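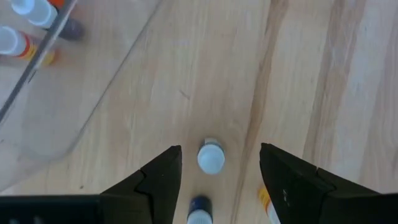 Refinishing a Wood Tabletop with Hardwax Oil

The procedure applies to solid wood and to veneer thicker than 2 mm. Thinner veneer should be cleaned and recoated without sanding. The products used are Clarine degreaser and Grovasell hardwax oil. Other brands differ in drying time; follow the can.

Work at 60 to 75 degrees F with the windows open.

1. Clear the surface and wipe it with diluted Clarine, 35 ml per quart of warm water. Wring the cloth out well. Let the wood dry overnight.

2. Test for an existing film finish. Put a drop of water in a worn area and another near an edge. If both bead up after 4 minutes, the film is intact and must be sanded through. Oil does not bond over polyurethane.

3. Sand with the grain using 100 grit, then 150. Stop at 150. Finer paper closes the pores and the oil stays on top. A random orbital sander should be set no higher than 3000 opm near the edges.

4. Vacuum, then wipe with a dry microfiber cloth. Do not use a tack cloth; the residue shows under oil.

5. Move small bottles, bins and other loose items off the table before opening the can. Silicone from lubricants or polishes causes fisheyes in the coat.

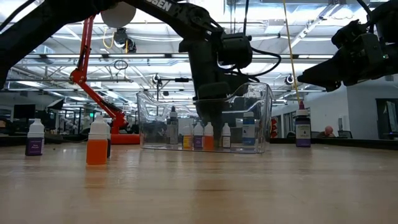
6. Stir the oil. Do not shake it. Spread a thin coat with a white pad and remove the excess within 15 minutes.

7. Apply the second coat after 12 hours. End grain may need a third.

Disposal of rags

Oily rags can self-ignite. Soak them in water and seal them in a metal can. Narkville residents can drop the can at the Bhutto Road transfer station.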